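Painted sky backdrop

A painted sky backdrop is a decorated wall, panel or cloth that stands in for the open sky behind a stage, a shop display, a dollhouse or a child's bed. It is one of the friendliest kinds of decorative painting, and a good one for beginners, as a cloud that comes out a little lopsided still looks very much like a cloud.

In the Dukcombe style, named for the town where it was first taught, the sky is kept flat and simple. Clouds are cut-out shapes with rounded tops, and stars may share the same sky with them, day or night. The older Skiltstead style is softer, with the blue fading toward the horizon and the edges of each cloud brushed out while the paint is still wet.
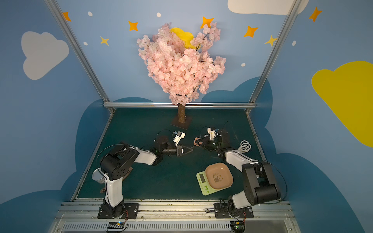 Light blue walls with four-pointed stars, white dots and a band of darker blue clouds.

Most painters begin with the lightest blue and let it dry overnight before adding anything else. Corners take some patience, and a cloud carried around one will usually need its curve adjusted by eye from where the audience is going to sit. The Plevovero theater still owns a folding sky of 48 panels, repainted every August, and it takes 2 people most of a morning to set up.
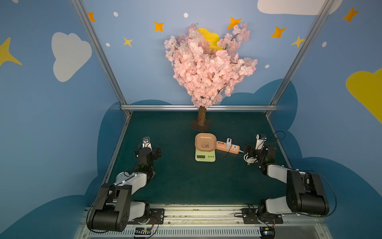 By the Segura Encyclopedia of Household Arts editors | Decorative painting

Trees and flowers, real or artificial, are often set before a painted sky to give it depth. Pale blossoms show up nicely against blue, though white ones can get lost if there is a cloud right behind them. Finished panels are best dusted with a dry, soft brush and stored standing up, with a sheet of plain paper between each pair.

See also: Mural; Stage scenery; Stencil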